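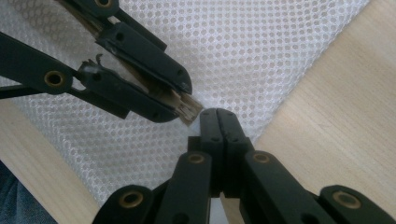
Fig. 1. White mesh fabric with small round holes, over pale wood.

Textiles for People Who Own Clothes
Handout 6: Holes, and what we pay for them
Instructor: Katia Caruso

Last week we did plain weave, and most of you survived it. This week is about fabric that leaves some of itself out. Please read before class. Ieuan Harries will be running the burn test table and he does not repeat himself.

Terms you need

Mesh: any cloth with regular openings. It can be knitted, woven or punched, and shops will call all three by the same name with a clear conscience.

Openness: the share of the surface taken up by holes. A cloth that is 37 percent open has 63 percent left to do the work. Students lose marks every year by adding these up to something other than 100.

Hand: how a fabric feels. Yes, it is a technical term. No, "nice" is not a full answer.

Knitted mesh

Most sports mesh is warp knitted. Each needle gets its own yarn, and the loops travel sideways to join their neighbors. Where they decline to join, you get a hole. Since every loop is held by several others, a snag usually stays put, so your gym shirt can outlive your interest in the gym.

Woven mesh

Push the yarns apart in a plain weave and they will slide back together the moment you look away. Leno weave fixes this by twisting pairs of warp yarns around each weft. It is slower to make and costs more, and the Gosselin sample in your packet shows why people still bother. Pull it on the bias, then do the same to the Preto sample and compare. Don't pull the Preto one very hard. We only have the one roll.

Does it breathe?

Cloth does not breathe. Air moves through it, or it doesn't. Big holes help, but so does fit: a tight mesh top pressed to the skin may feel warmer than a loose plain shirt. The marketing department at Dodville, a mill you will meet in Handout 7, has never let this spoil a label.

For next class

1. Find one mesh item at home. Note whether it is knitted, woven or punched, and how you can tell.
2. Work out its openness with the grid sheet. Show your steps.
3. Read the Amber Visser chapter on leno, skipping the poem.
4. Bring scissors that cut. Lorne Charbonneau has asked me to say this twice, so bring scissors that cut.

Written answers go in the tray outside the Trarnthorpe room, one page, name at the top.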